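Home Care Basics, Unit 4: The Living Room Sofa and the Cloths That Collect on It
Handout prepared by Uriel Hinojosa for the evening group at Arellano Hall

Welcome back, everyone. Last time we did kitchen drawers, and I know a few of you went home and kept going until midnight (I got the messages, and I loved them). Tonight is gentler work. We are going to take one sofa from lived-in to ready for company, and we are going to do it in an order you can repeat at home without thinking too hard.

The sofa is the place where everything soft in a house ends up. Towels on their way to the closet, a shirt somebody meant to fold, the throw pillow that belongs in the other room. So before you fold anything, clear the seat. Pick up each cloth by itself, give it one good shake, and decide right then whether it is going to the wash or to the folding pile. Please don't start folding on the seat while half of it is still covered — you will only end up moving the same stack back and forth, as I did for years.

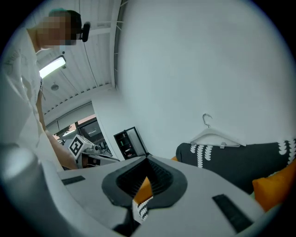
Should the pillows come off before the cloths or after?
Cloths first, then pillows. Small cloths like to slide behind a pillow, and if you lift the pillow too early they drop down into the crease and you'll be fishing for them later.

Once the seat is bare, run your hand along the crease at the back and then along both arms. Coins, hair ties, a pen. Put whatever you find in a bowl and deal with it at the end. Then brush the seat from the back toward you, using long strokes, and do the arms last. If your sofa has a woven pattern, follow the rows and don't scrub across them. A soft clothes brush is plenty. The Florel one in our supply box is nice and wide, but the old one from your hall closet will do the job just as well.

Now the folding. Lay the cloth flat, smooth it from the middle outward with your palms, and bring the long edges together. Then fold in thirds. Thin cloths go on top of thick ones, light colors away from anything that might bleed, and anything with a hanger waiting for it goes straight onto the hanger.
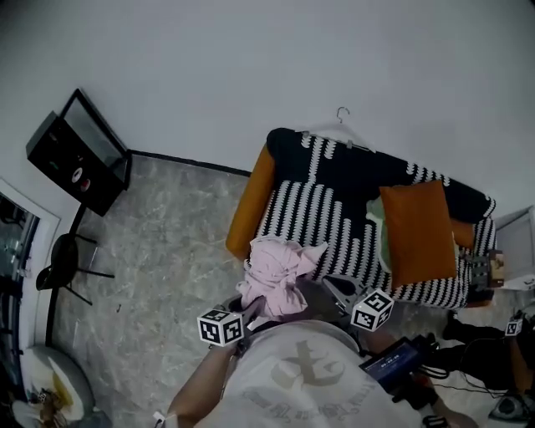
When the pile is done, carry it out of the room before you put the pillows back. I am a bit stubborn on this point, as you know! A folded pile left on the arm of a sofa will be a heap again by supper. After that the pillows can go home, the big one first and the smaller ones at the ends, each with a little plump on both sides.

For next week: do your own sofa twice, start to finish, and write down how long it took you each time. Mine takes about 15 minutes when I don't stop for coffee.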